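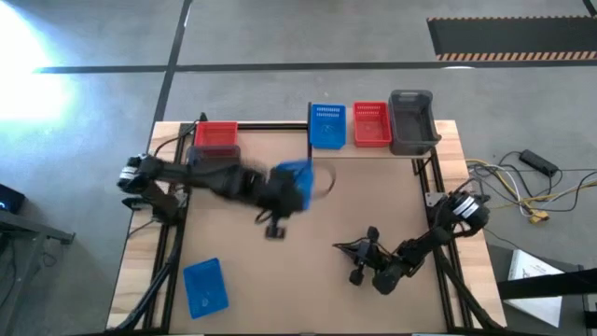 Ticket 134 - Basket cell, left arm drops to hold during carry
Opened by: Abla Karaki
Assigned to: Orathai Thaweesak
Priority: normal
Status: closed

Abla Karaki
Left arm goes to hold in the middle of a basket move. It picks up fine, starts toward the center of the table, then freezes with the gripper still closed. The right arm keeps its position and shows no fault. Panel says "joint 4 comms timeout, left." Clearing the fault and homing gets it going again for 22 cycles at best. Happens with the blue baskets and the red ones.

Orathai Thaweesak
Does it stop at the same point in the path every time? And please send the log from the Wiker controller, the full one and not the summary page.

Abla Karaki
Log attached. Nearly the same point each time, when the arm is swinging in from its base. I ran the move at half speed and got no faults over 134 cycles. Back at full speed it stopped on cycle 9.

Orathai Thaweesak
Sounds like a cable and not the joint. Please power down both arms, then check the left arm cables from the base to the front of the table. Look for a tight bend, and pull lightly on the plug at the base.

Abla Karaki
Plug at the base moves when I pull on it. The latch is cracked on one side. There is also very little slack behind it, so the cable gets tugged when the arm speeds up. The clamp nearest the base looks to have been set too far forward.

Orathai Thaweesak
OK. Swap in the spare Skoltik cable from the Jandine drawer, move that clamp back toward the base and leave a hand's width of slack. Don't tape the old latch. Home the left arm first, then the right, and redo the shelf pick check before running at full speed.

16 May 2018
Abla Karaki
Cable replaced, clamp moved. Shelf pick was off by 8 mm on the left arm after homing, so I retaught that one point - the others were fine. Ran the afternoon at full speed with no holds.

Orathai Thaweesak
Good. Closing. I added the right arm plug to the October service list and ordered another spare cable.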